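How the league list is made: an interview with the Mustby and District rating officer

The rating list for the Mustby and District Chess League comes out twice a year, and the officer who compiles it would prefer not to be named. "People ring up," is the whole of the explanation. We met in the back room of the Mustby club before the autumn list went live, in September 2019, with the draft open on a laptop and a folder of match cards beside it.

The list covers 644 players. It was built from 3791 games, taken from the three divisions, the summer rapid event at Rokdale and the Pillai Cup, a knockout which has its own rules on time and so has to be handled separately.

The method is the usual one. Each player has a number. The difference between two numbers gives an expected score, and the rating moves according to how far the actual result departs from it. A player rated 200 points above the opponent is expected to score 0.76 of a point per game.

"That figure is the one people misread," the officer says. "They take it as the chance of winning. It includes draws at half a point each. Two strong players can be 200 apart and draw a lot of games, and the figure can still be correct."

Most of the work is in the cards. Captains fill them in by hand at the end of an evening match, and the same player may appear under a full name, an initial or a nickname. The officer keeps a table of known variants and checks any new spelling against the club's registration form. Two players at Drondbridge share a surname and an initial, and for one season their results were merged.

"It went unnoticed for months as they were close in strength. The combined rating looked sensible. I found it when one of them appeared to have played on two boards in the same match."

Colour is recorded on every card although the calculation ignores it. The officer has looked at whether it ought to be included. White scores a little better across the league, as it does everywhere, but over a season most players have nearly equal numbers of each colour and the correction would be smaller than the rounding.

New players cause more difficulty. A beginner with no history is started at 1000 unless the club secretary supplies a figure from elsewhere, and the first few results are given a heavier weight so that the rating can move quickly. Until enough games are in, the number is printed with a P for provisional.

"The P matters. If you beat a provisional player, your own gain is worked out from a number that may be badly wrong. So I run the provisional group first, fix their figures, then go back and do everyone else."

Juniors are the other weak point. They improve between lists, and adults who lose to them in spring are being charged for losing to a rating set the previous autumn. Over several years points drain from the adult pool. The league adds a small bonus for juniors whose results run well ahead of expectation, which puts some of the points back. Asked whether the bonus is the right size, the officer says that it was chosen by trying several values on old seasons and keeping the one that left the average of established adults flat.

Defaults are not rated. A game in which at least one move was made by each side is rated, including those lost on a mobile phone offence. Adjourned games, now rare in the first division and gone from the other two, are held until the result arrives. One from June was still outstanding when we spoke, and the officer had written to both captains.

Queries are accepted for four weeks after publication. Most concern a missing win. The officer replies with a list of the games used, the opponents' ratings and the sum, and finds that this settles nearly all of them. Corrections are applied to the next list and the printed one is left alone, as teams will already have been ordered by it.

The clubs have asked for monthly lists. The officer is against it for the league and in favour for the Rokdale rapid event, where the results arrive in one file and there are no cards to read. A trial on the Rokdale results is planned for next year, using the same starting figure and the same treatment of provisional players.

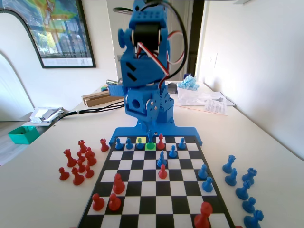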